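The Slow Climb Back to Clivport

Somewhere past midnight, with two hearts left and a boat full of stolen pears, I finally understood why people never stopped talking about Clivport.

I had missed it the first time. Most players did. The game came out on phones and tablets, built up a small and very loud crowd of fans, and then vanished from the stores one January when its publisher shut down the servers. No farewell event, no offline patch. If you opened the app after that, you got the title screen, a gull crossing the harbor, and a login box that spun until you gave up.

Now it's back, running on new servers, with most of its old islands and one brand-new one, and I have spent an unreasonable part of my life there since. It's wonderful! It's also strange, a bit lopsided, and harder than its sunny colors let on.

The idea is simple enough to explain on a bus ride. You captain a little cargo boat between harbors run by other players. Every harbor sets its own prices, its own taxes and (this is the part that hooks you) its own laws. One port might ban night landings. Another might let you dock for free as long as you bring salt. You carry fruit, rope, lamp oil and gossip, and gossip is an actual item that takes up a slot in your hold and spoils faster than fish.

"Gossip was supposed to be a joke," says Bohdana Kushnir, who designed the trading system and now leads the relaunch at Skimix, the studio she started after the original team broke up. "I put it in on a Friday because I wanted to see if anyone would pay for it. By the next week there were crews who carried nothing else."

Skimix has six people. They bought the rights to the game from the old publisher after a long stretch of letters, lawyers and silence, and what they got for their money was a hard drive with 1413 folders on it, many of them empty. The art was mostly there. The music was there, though the harbor theme existed only as a very scratchy rough mix. The server code, the thing that made thousands of separate boats share one sea, was gone.

So they rebuilt it from the outside in. Kushnir and her team watched hours of old player footage, timing how long it took a storm to cross the map and how fast pears went bad in the sun. They got a lot of help from the fans, who had kept price logs, hand-drawn charts and long arguments about fuel use in a forum that never went quiet.

Thodoris Triantafyllou was one of those fans. Back in the day he ran Zaretti, a harbor famous for charging captains a fee to leave and nothing at all to arrive. Players called it the Lobster Trap. He laughs when I bring it up.

"It was a fair fee," he says. "It only felt unfair if you were in a hurry."

Triantafyllou had saved every ledger from Zaretti's run, and when Skimix put out a call for records he mailed them the lot. Those ledgers turned out to be the best evidence anyone had of how the game's hidden weather had shaped its markets. He has since taken back his old harbor, and yes, he has brought back the exit fee. I've paid it four times. The bakery is worth it.

What struck me, coming in fresh, is how much trust the game puts in its players. There is almost no tutorial. You get a boat, a knife, a barrel of water and a note telling you that the first harbor master you meet will probably cheat you. Mine did. I sold her a full load of rope for a third of its value, sailed off feeling very clever, and saw the real price chalked on a board at the next port over.

In most games I'd have reloaded a save. You can't do that here, and I'm glad, because I went back to that harbor a few days later with a rumor that lamp oil was about to run short up north. It wasn't. She bought every drop in town. We are now, I think, friends.

The new island is called Kuzmenko, and it's where the relaunch really stretches its legs. It sits in the cold corner of the map, with a tide so strong that the dock is usable for only part of each cycle. Every 19 minutes the water drops and the boats inside are stuck until it comes back up. Captains who have never met end up stranded together in the mud with nothing to do except talk, trade, and play a dice game that somebody on the team clearly loves a great deal. I lost a good anchor at it. I won a bad one back.

It's such a smart bit of design. Online games are full of ways to rush past other people, and Kuzmenko makes you sit down with them. On my second visit I was stuck beside a captain who gave me a full tour of her cargo, one crate at a time, with a story for each. On my third, a crew of teenagers had organized a concert using ship bells, and it was terrible, and everyone on the dock stayed for all of it even after the tide came up.

The relaunch has its rough spots. The map is a pain to read on a small phone, and the text on the cargo labels shrinks to almost nothing once your hold passes a certain size. Storm sounds cut out now and then. The matchmaking for crew jobs can take forever in the morning, when fewer people are on, and I've twice been paired with a navigator who seemed to be asleep. There's a cap of 60 boats per harbor, which makes the popular ports a real headache on weekends. I spent one whole evening circling outside Zaretti, waiting for a slot, with pears going soft below deck.
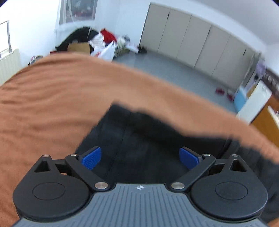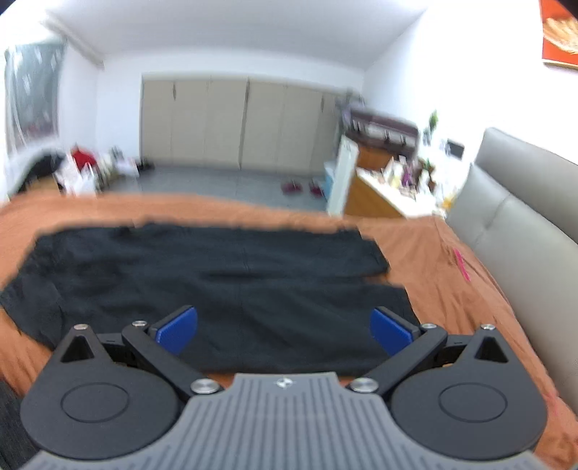
Kushnir knows about the lines. The cap exists because the rebuilt servers are careful by design, and she'd sooner raise it slowly than watch the whole sea freeze up on a busy night. The plan is to test a higher limit at the quieter ports first and then move on to the big ones. She wouldn't give me a date and I didn't push. After everything that went into getting this far, a bit of caution seems fair.

She was happier to talk about money. The old version had a shop full of speed boosts and golden sails, and the people who bought them flattened the economy for everyone else. All of that is gone. You pay once, you get the game, and the only thing for sale beyond that is paint for your boat. I asked whether that could possibly keep a studio going.

"We're small," she says. "We eat a lot of soup. Ask me again in a year."

There's another worry, one the fans raise more than she does. A game that has disappeared once can disappear again, and plenty of old captains took a long time to come back for exactly that reason. Skimix has promised an offline mode, with computer-run harbors standing in for the human ones, and an early build of it already works on the two southern islands. I tried it. The prices move nicely and the storms are as mean as ever, but the harbor masters have no sense of humor yet. Nobody tried to sell me gossip about myself, which happened twice in one week on the live servers.

Triantafyllou isn't waiting around for it. When we spoke he was busy rewriting Zaretti's laws, all of them, after a group of captains discovered that they could dodge the exit fee by being towed out of the harbor as wreckage. He sounded thrilled about it. He'd already drafted a wreckage tax and was looking for a way to announce it that would start the biggest possible argument.

I'm heading over there tonight with a hold full of rope, in case somebody needs a tow.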